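A Big Plate and Not Much Food

By Shakuntala Gautam

Most toy kitchens have too much in them. I have bought the big sets myself, so I am not pointing at other people. The last one came from Cimadel, had 162 pieces and cost $40, and within a month most of it lived at the bottom of a bin where no child ever dug for it. The pieces that did get used were the ones that happened to be lying on the table.

My view is that a child needs a handful of toy foods, one real-sized plate and a clear stretch of table. The rest can go in a closet or to another family.
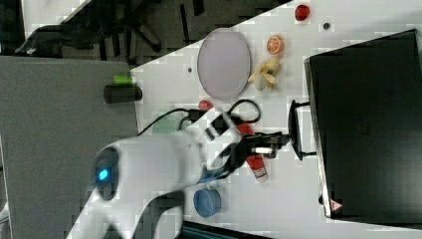

Stadham, Thu 7 July

A large oval plate makes a difference that a toy plate does not. The plates that come with play sets are usually the size of a saucer. One banana covers the whole thing and the meal is over. With a platter there is room to put the orange beside the banana, move them apart, decide that something else belongs there and start again. Children who are given a small plate pile things up, and children who are given a big one set things out. I prefer the second, and I think it is closer to what adults do in a kitchen.

I also like a plain surface under it. On a white table an orange half shows up, and so does a yellow banana with its peel coming open. Put the same pieces on one of those play mats printed with roads and ponds and they disappear. People spend money on the mat to make the table more interesting, and it makes the food harder to see.

The food should look like food, but I don't think it has to match. A cut orange and a banana that is already partly peeled are good choices because they give a child something to talk about. Who cut it? Where is the other half? Something small, round and red is useful too. It can be a tomato at lunch and an apple by snack time. Sets that print the name on every piece take that away.

I would even allow the odd thing that isn't food. A red and white tube on its side can be ketchup or a lipstick, and a child will settle the question quickly. My neighbor Arai thinks this is sloppy and keeps her play food separate from everything else, in labeled boxes. Her shelves look better than mine. I still think her children spend too much of their time sorting, and that the sorting is for her benefit.

The real objection to my view is that small amounts of anything get boring. Parents say this to me every time. My answer is to swap pieces. Keep most of the food out of sight and change 3 of the items every couple of weeks. The banana that nobody wanted in spring will be popular again in November. This costs nothing and takes less time than picking up the full set from the floor every night, a job I did for about a year before I gave it up.

I feel much the same about storage. The stores want us to buy clear tubs so that children can see what is inside. I bought a stack of them from Stusness. They looked very nice when they were new, and then they looked like every other piece of see-through plastic in a house with children. Clear blue plastic picks up streaks, scratches and smudges, and light coming through it shows every one. Wiping helps with the smudges. It does nothing for the scratches. A cardboard box with the lid off shows you what is inside just as well and can be thrown out when it gets tired.

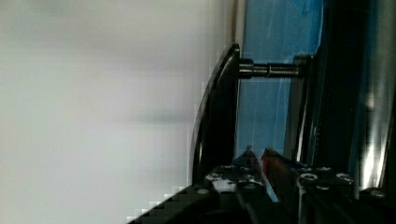

What I Would Keep

If I had to furnish a play table again from nothing, I would start with the plate. A secondhand one is fine, as long as it is wide and has a rim so that round things stay on it. After that I would want one fruit that is cut, one that peels, and a couple of small red things that could be anything. I would skip the cutting board, the register and the shopping cart until somebody asked for them.

I would leave the pieces out overnight. I know this is the part people disagree with most. A table with a plate and some fruit on it is not a mess to me. It is a game that has stopped for the day, and in the morning the child walks up and carries on with it. When it all goes back in a bin, the first ten minutes go to getting it out again, and some mornings that is enough to send them off to do something else.

Our whole apartment is 494 square feet, so I do understand wanting the table back for supper. On those nights I pick up the plate with everything on it, put it on top of the bookcase, and bring it down again after breakfast.

Contact | © Shakuntala Gautam | Back to top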